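Urnness slot-pick set, Deltbridge robotics club

Joint recordings and video from the student arm project, second build. The set holds 137 episodes at 24 frames per second, each a single attempt to take a small part out of a slotted block. Failed attempts are kept and flagged in the episode index. 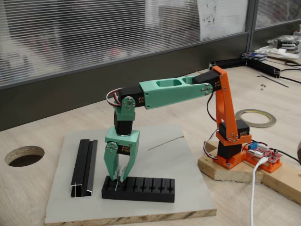 Arm at the slotted block, part between the fingers.

Arm: printed brackets, five hobby servos, plus a small one on the gripper. Servo offsets are stored per session – do not reuse them after a horn has been removed.

Known issues: 2 episodes have no elbow data. Timestamps in the July sessions drift by some 200 ms toward the end. The loader in the Gumia folder corrects for this, the older one does not.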